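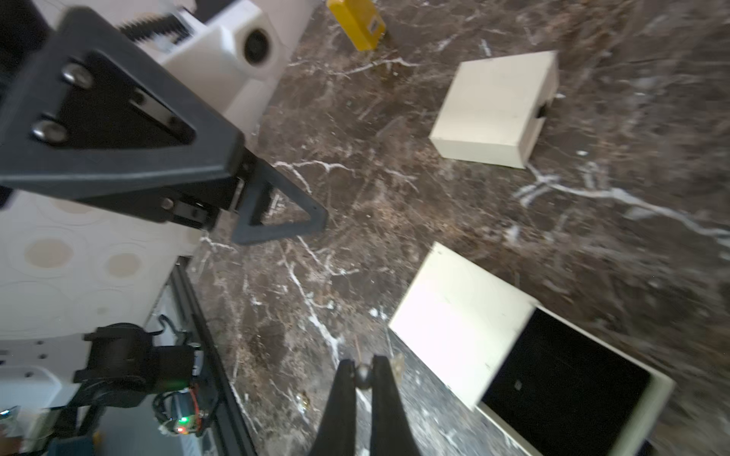 大理石は水拭きのあとの乾拭きまでやって初めて手入れと言える、と参加者の一人は話す。石の天板のテーブルを長く使う人のための手入れ講習が、家具修理店ラーグビー（Larkby）の作業場で開かれた。2018年12月の開催で、10月の初回に続き2回目となる。

取り上げたのは、濃い茶色の地に白や黄褐色の筋が枝分かれして走る大理石の天板である。濃い色の石は、白い石に比べてコーヒーや紅茶の染みが目立ちにくい。一方で、磨いた面に残る水あかや指の跡、酸によるつや引けは、光の当たり方によってはっきり見える。講習では、窓に向かって低い位置から天板を眺め、くもりの場所を確かめる方法が紹介された。

普段の掃除は、固く絞った布で拭き、すぐに乾いた布で仕上げる。洗剤を使う場合は中性のものを薄め、酢やクエン酸、レモンの入った製品は避ける。大理石の主成分は酸に弱く、食べこぼしを数分置いただけでもつやが落ちることがある。輪じみになった場合、浅いものは目の細かい研磨剤で戻せるが、爪で触れて段差が分かるものは店に相談してほしいという。

筋の部分についての質問も多かった。模様なのか割れなのか見分けがつかないという声に対し、店側は、指先を滑らせて引っかかりがあるか、裏面まで線が通っているかを見るよう答えた。引っかかりのある線には水や油が入りやすく、早めの充填を勧めている。

参加費は材料代を含めて2420円。保護剤の塗り方の実習では、布に少量を取って薄く伸ばし、余分を拭き取る作業を二度繰り返した。塗りすぎるとべたつきが残り、ほこりを呼ぶ。保護剤を塗った後も、熱い鍋や濡れたコップをじかに置かないよう念を押していた。

同店では天板の研磨も受け付けている。持ち込みが難しい大きなテーブルは、ラフアー（Lougher）地区内に限り出張で対応する。講習の内容をまとめた冊子は200部を用意し、店頭で無料で配っている。次回の日程は未定で、決まり次第、店内に掲示する。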